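Category: Home Robots / How-To | 14 comments

How to test if a gripper can clear your table

Machines cannot do the whole chore yet. One small part you can test in 10 minutes.

1. Choose one soft thing, like a cloth. Soft things are still the hardest.

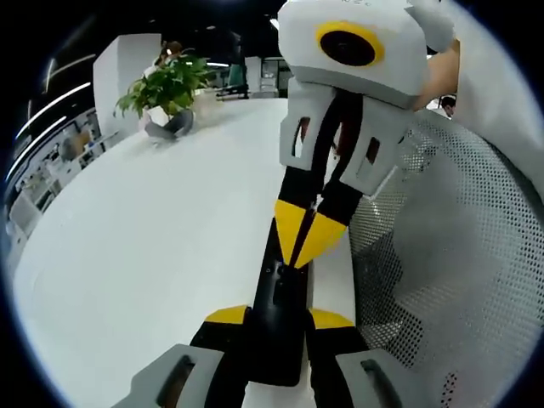 2. Close the yellow fingertips slowly, until they almost meet. If the cloth slips – open and begin again.

3. Write down each try. My Dudero notes have 218 tries, and folding is still not solved.

Teguh Mandagi

Get our newsletter every June. Unsubscribe anytime.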